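From: Pui-shan Tang
To: Drerura home textiles list
Date: Jun 5, 2021
Subject: Re: [drerura] Old towels and blankets, cut or mend?

Dear all,

Thank you for the many replies to the question about worn textiles. I was reading this list for a long time before I wrote anything, so please excuse me if I repeat what was said in older threads. I quote the part I want to answer:

> I have a cupboard full of towels which are too thin for guests and
> too good for the garbage. My mother would hem them again. My daughter
> says to cut everything into rags. I tried both and I am not happy
> with either. The hem came out thick like a rope and would not dry,
> and the rags left lint on every glass in the house. Also, does
> anybody still wash new cloth before the first use? The woman in the
> shop told me it is not needed any more.
>
> Chow Street group, second floor

I will begin with the last question. Yes, please wash new towels before the first use. I do it 2 times, without softener. New towels have a finish on them that makes them feel nice in the shop, and with this finish they push the water around and do not take it up. The woman in the shop may be right for sheets. For towels I don't agree with her.

Now the thick hem. I think you folded the edge over the old hem. I did the same for years. It is better to cut the old hem away completely, also the flat woven band if there is one, and to start from the soft part. Then sew one line of zigzag very near to the cut edge, shake the towel well outside the window, fold one time only, and sew again. If you fold two times you have the rope. For the thread I use Murkard polyester, the number 111, which is a plain gray and disappears on nearly every color. Cotton thread is nicer to touch but in my experience it breaks earlier than the towel does.

If you have no machine, a blanket stitch by hand is enough. It takes me one evening for one towel, with the radio on. Please do not pull the thread tight, the edge must stay flat on the table.

About frayed edges in general, I want to say a small thing against the scissors. When there is a loose thread, many people cut it close to the cloth. With loops this is correct. With an edge that is already open it makes the problem bigger, and in the next wash you have again the same fringe, only the towel is smaller. Leave the threads until you are ready to sew.

The lint on the glasses comes from cutting terry cloth. Every cut goes through loops and they fall out for weeks. For glasses I would only use old flat cloth, for example a pillowcase or a linen dish towel. Terry rags I keep for the floor and for shoes. I wash them 3 times by themselves before they go in the rag box, and I clean the filter after each wash.

For blankets the question is different. A thin blanket I would not cut at all. Fold it and use it as padding on a table for ironing, or put it under the thing you are sewing so it does not slide. Somebody asked in the other thread if a Jemulon filling can be ironed. I would not try it. I pressed one corner of mine with a warm iron and the corner is now hard, like a cracker. It can be washed, but slowly, and it needs a long time to dry.

One more point is the smell. If towels smell again when they become damp, the cause is often old soap inside them. I put 100 ml of white vinegar in the place for softener and leave the detergent out for that wash. Do not mix vinegar with bleach, never in the same wash. After this I dry them outdoors if the weather allows it. In June it is very humid where I live, so I use a fan in the kitchen and I turn the towels in the evening.

To the question of mother or daughter, my own rule is to hold the towel against the window. If I see light in the middle, I cut. If the middle is still good and only the edge is bad, I mend. Your mother is right for the second kind, I think.

Does anybody know if the wide cotton tape from Drerura shrinks? I would like to bind an edge with it and I am afraid that it will pull together after washing. I have only a short piece, so I cannot test it first.

With kind regards,
Pui-shan Tang

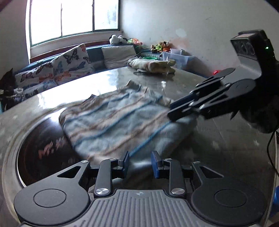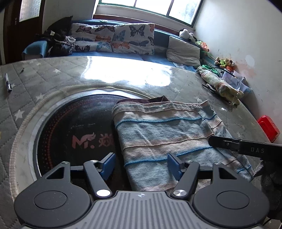 Striped blanket (first picture), striped towel with frayed edge (second picture)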